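Tavinar 162 under-counter food waste unit: review after one season

We have run the Tavinar 162 in the kitchen behind our shop since August. Before that our food scraps went into the general bin and Reditz picked the whole lot up twice a week. When Reditz changed its contract to charge by weight, wet waste became the most expensive thing we threw away, so I started looking at machines.

The 162 is a grinder and dryer in one cabinet. You load it from the top, close the lid, press start, and it turns the load into a brown crumb that goes out with the garden waste. It does not make compost, whatever the brochure suggests. The crumb needs a few more months in a heap before you would want to put it on a bed.

Ours cost $896 from Hung, including the first set of filters. Delivery was on time. The cabinet is heavier than it looks and Bogumił Wysocka and I needed a hand truck to get it through the back door. It plugs into a normal outlet. There is no plumbing.

A full cycle takes up to 8 hours, so we run it overnight. Noise is the main thing people ask about. The first part of the cycle, when the blades turn, sounds like a dishwasher with a spoon loose in it. After that it is a low hum. I would not put it next to a bedroom.

What it handles well: vegetable peelings, coffee grounds, bread, rice, cooked meat, egg shells. What it does not like: corn husks, mango pits, and anything stringy. Celery wrapped itself around the shaft in the second week and I had to take the blade plate out to clear it. The plate is held on by six screws, and one of them sits under a lip where a normal screwdriver will not reach. Tavinar should have moved that screw.

Smell is under control as long as the filters are fresh. The manual says to change them every six months. Ours were done at four. The second set came from Jatness, cost less than the originals, and fit the same. I can't tell them apart in use.

The load sensor is the weak point. It told us the drum was full when it was half empty, and twice it refused to start until I wiped the contacts. Support answered my email the next day and sent a new sensor free of charge. Po-yen Chou fitted it in a few minutes and we have had no false readings from then on.

On cost, our general waste is down by a bit over a third by weight. Electricity went up, though less than I had allowed for. At the current collection rate the unit should pay for itself in under two years. A household would wait much longer, and if you have a yard, a plain compost bin will do the job for a fraction of the price.
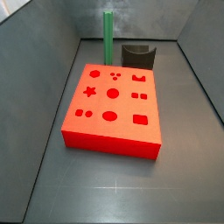

Red-orange block with cutouts in its top face, on the gray floor of a bin.

The warranty is two years on the motor and one on everything else. Filters and blades are not covered. Keep the receipt, as Hung asks for the order number before it will open a claim.

Good points: simple controls, real drop in collection weight, decent support.
Bad points: load sensor, that one screw, short filter life.

I would buy it again for a small kitchen. For a bigger one, look at the next size up, since the drum on this one fills fast on a busy day.

Awuor Ndung'u
Wed 17 April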